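4 Fitting the drawer unit

Read this section through before opening the hardware bag. The Calado desktop unit ships flat, and the panels crease permanently if folded the wrong way.

4.1 Before you start

1. Clear a table with a smooth, level top. Do not assemble the unit on carpet.
2. Lay out the panels with the printed letters facing up.
3. Check the hardware bag against the packing slip. It should hold 11 screws, including one spare.

Note: Panels are supplied in several colours. The assembly order is the same for all of them.

4.2 Closing up the body

4. Fold the side panels upright and press the top panel down until it sits flat.
5. Turn the unit so the open compartment faces you.
6. Start each screw by hand, then finish with a screwdriver. Keep the shaft in line with the screw.

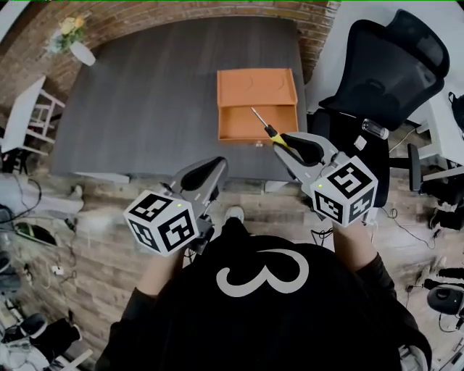

7. Stop turning as soon as the head meets the panel. A further quarter turn will strip the hole — the board does not recover.
8. Slide the drawer in and check that it runs freely. If it binds, loosen the rear screws half a turn and square the body.

CAUTION: Do not use a power driver at any speed.

CAUTION: Maximum load on the top panel is 1,580 g, spread evenly. Maximum load in the drawer is 1,000 g.

4.3 After assembly

9. Leave the unit empty overnight before loading it.
10. Check all screws again in the first month of use.

Replacement panels are listed in Section 7. Quote the letter printed on the panel when ordering.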